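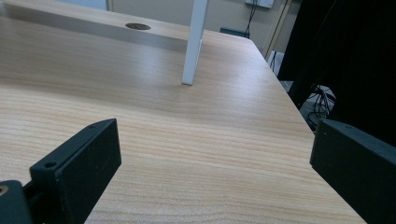
Frequently Asked Questions

Welcome, and thank you for thinking of staying with us! My name is Melahat Çetinkaya and I look after the bookings for the Plalach House and the two smaller cottages up the lane. I get a lot of the same questions by email, and I do like answering them, but I know people often plan their trips late at night when I am asleep, so I have put the answers down in one place. If yours is missing, please write to me anyway.

Page last updated 6 Mar 2023

BOOKING AND PAYING

How do I book?

The easiest way is the calendar on the Availability page. Pick your arrival and departure dates, tell us how many of you there are, and the request comes straight to me. I write back myself, so it may take a few hours (a little longer in August, when I spend most of the day running between the houses with armfuls of sheets). Your dates are held from the moment you send the request, so you don't need to worry that someone will slip in ahead of you while you wait.

How much is the deposit?

The deposit is a quarter of the total, and we ask for it when I confirm. The rest is due when you arrive. You can pay by card or by bank transfer. We used to take checks, and a few of our oldest guests still send them, and I'm too soft to send them back, but please don't tell the bank I said so.

Is there a minimum stay?

Two nights for most of the year. In August we go by the week, and that applies to all three houses. If there is an odd gap between two bookings I'm happy to fill it with a shorter stay, so do ask.

What happens if we have to cancel?

Let me know as soon as you can. If I can rent the dates to someone else you get your deposit back in full, and if I can't, I will move it to another stay within the next year. Either way, please don't sit on bad news because you feel awkward about it. The sooner I hear, the better my chances with the calendar.

Can I change my dates?

Yes, if the new ones are free. The price may go up or down depending on the season, and I'll tell you the difference before anything is changed.

THE HOUSES

Which house should we choose?

The Plalach House has 5 bedrooms and is the one for big families, or for two families who are still on good terms. It has the large kitchen, the fireplace, and the long porch facing the lake. Fletov Cottage sleeps four and is the quiet one, set back behind the pines, with its own little path down to the water. Dağdelen Cottage is the smallest, really meant for a couple, with a steep roof and a bedroom up under it. If anyone in your group has trouble with stairs, please take Fletov, where everything is on the ground floor.

What's included?

Bed linens, bath towels, dish towels, firewood, heating, and the first bag of coffee. Please bring your own beach towels. The kitchens have pots, pans, baking sheets, sharp knives (I have them done every spring) and more mugs than anybody could want. There is a washer and dryer in the Plalach House. Guests at the cottages share the laundry room beside the garage, and you'll find the key on the ring with your front door key.

Is there Wi-Fi?

There is, in all three houses. It is good enough for movies and video calls on most days. In a big storm it may go out for a while, and then you have the bookshelf. The network name and password are on the card inside the kitchen cupboard door, next to the trash schedule.

Will my phone work?

At the Plalach House, yes, nearly always. At Fletov you may have to walk out to the gate. All the houses have a landline you can use for local calls.

Can we bring our dog?

Dogs are very welcome at the Plalach House and at Fletov, up to two per booking. We don't take them at Dağdelen, where the stairs are open and one poor spaniel got himself stuck at the top of them for most of an afternoon. Please bring a blanket for the sofa if your dog is a sofa dog, and keep him on a leash when you walk past the sheep. There's an outdoor tap by the garage for muddy paws.

Do you have things for babies?

We have 2 cribs and 3 high chairs to lend among the houses, at no charge. Tell me when you book and they will be set up before you come. There are stair gates at the Plalach House, stored in the hall closet, and you can put them up or leave them where they are.

Can we smoke?

Outside only, please, and use the tin pail on the porch. In dry weather I may ask you to stay on the gravel side.

Are fires allowed?

The fireplace and the ring of stones by the lake, yes. During a burn ban, only the fireplace. I'll leave a note on your kitchen table if a ban is on.

GETTING HERE AND SETTLING IN

What time can we arrive?

From four in the afternoon. Checkout is at eleven. On a quiet week I can often be more generous at both ends, so send me a message the day before and I'll tell you what I can do. If you're coming in late, the key will be in the lockbox and I'll leave the porch light on.

How do we find you?

Please don't trust your phone for the last stretch! It will try to send you down the logging road, and the logging road ends at a creek. Turn off the highway at the Fusico feed store, keep left at the fork, and carry on past the white church until you see our mailbox. The lane is gravel and a little bumpy, but an ordinary car will manage it as long as there is no snow.

And if there is snow?

We plow the lane every morning, but you will want winter tires, and it's wise to carry chains. If you get stuck at the bottom, call me and we'll come down with the tractor.

Where do we park?

The Plalach House has room for three cars and the cottages have one space each. If you are towing a boat, let me know and I'll show you the turnaround by the barn.

Where is the nearest store?

The feed store sells milk, eggs, bread and ice as well as feed, and the pies by the register are very good if you get there before lunch. For a proper grocery shop, stop in town on the way up. I can also fill your refrigerator before you arrive. Send me a list and I'll add the receipt to your bill, with nothing extra for the errand.

WHAT THERE IS TO DO

Can we swim in the lake?

Yes, and in August it is lovely. The bottom is sandy by our dock and drops off past the end of it, so keep an eye on little ones. There is no lifeguard. Life jackets in all sizes hang in the boathouse, and so do the paddles for the canoes, and you are free to use any of it. The canoes should be turned over on the grass when you're done.

Is the fishing good?

My husband says yes, and he's out there often enough to have an opinion. You need a state license, which you can buy online or at the feed store. Clean your catch at the table by the boathouse, please, and never in the kitchen sink.

Are there trails?

The path that starts behind Fletov climbs to the lookout, a gain of 1,000 feet from the lake, and it's a good half-day with a sandwich at the top. There's a gentler loop along the shore for anyone who would like to be back for lunch. Maps are in the top drawer in every kitchen. In winter the shore loop is fine on snowshoes, but I wouldn't try the lookout after fresh snow unless you know what you're doing.

What if it rains the whole time?

It does happen. There are board games and puzzles in the window seat at the Plalach House, and cottage guests may come and borrow them if the house isn't rented. If a puzzle is missing a piece, write it on the lid for the next people.

BEFORE YOU GO HOME

Do we have to clean?

Wash up your dishes, take the trash to the bins at the end of the lane, and leave the used towels in the bathtub. You don't need to strip the beds. There is no separate cleaning fee at any of the houses.

We left something behind!

Everybody does, and it's usually a charger. I keep things for three months and will gladly mail them to you for the cost of the postage. Write to me with a description and the name of the house, and I'll go and look.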